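Cell Attendant, Garment Folding Station (part time, Cerkinano workshop)
Helard is hiring one person to look after a single machine, and to look after it well.

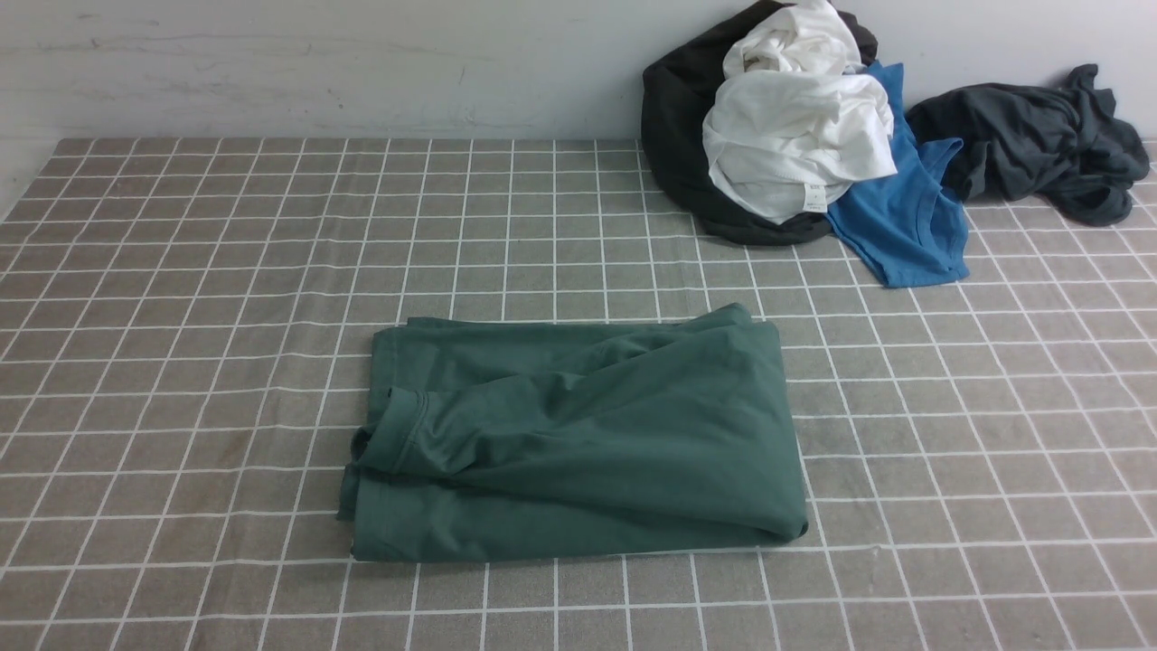
We have been running the folding cell at Cerkinano since April, and it has grown into the kind of job that deserves somebody's full attention during a shift. Up to now it has been shared between whoever had a free hour, and you can imagine how that goes: one person moves the table a little, the next person wonders why the folds are coming out lopsided, and half the afternoon is gone. So we would like a regular attendant, and we would be very glad to hear from you even if you have never worked near a robot before.

The work is mostly T-shirts, in plain colors, over and over. At the start of a shift you smooth the gridded cloth over the table, check that its lines sit square to the arm, and run the Deline calibration routine, which takes a few minutes and a bit of patience. Then you set out the unfolded shirts at the back of the table and start the run. A normal shift is 200 folds. Between batches you shake the shirts out again, wipe the gripper pads, look over the cables at the wrist joint, and write down anything that seemed off (a squeak, a sleeve that keeps catching, a fold that came out fat at one end). We read those notes, every one of them, and they have saved us more than once!

Every 60 hours of running time the pads are changed and the joints get a proper going-over. You will do this alongside our technician until you feel comfortable doing it by yourself, and there is no rush about that.

What we hope you bring: steady hands, a tidy streak, and the willingness to stop the machine and ask when something doesn't look right. If you have mended sewing machines, worked in a laundry, or kept an old car going, please tell us about it in your letter. You should be able to stand for a couple of hours at a time and lift a box of clothes.

Shifts are four hours, mornings or afternoons, and we can usually work around school runs and classes. Training is paid at the full rate and lasts 2 weeks. The workshop is on the ground floor at 219 Arroyo, with parking behind the building and a kitchen you are welcome to use.

To apply, send a short letter and the shifts that would suit you to the Helard front desk, or drop it off in person. Applications are open until 2018-11-25, and we will write back to everybody who applies.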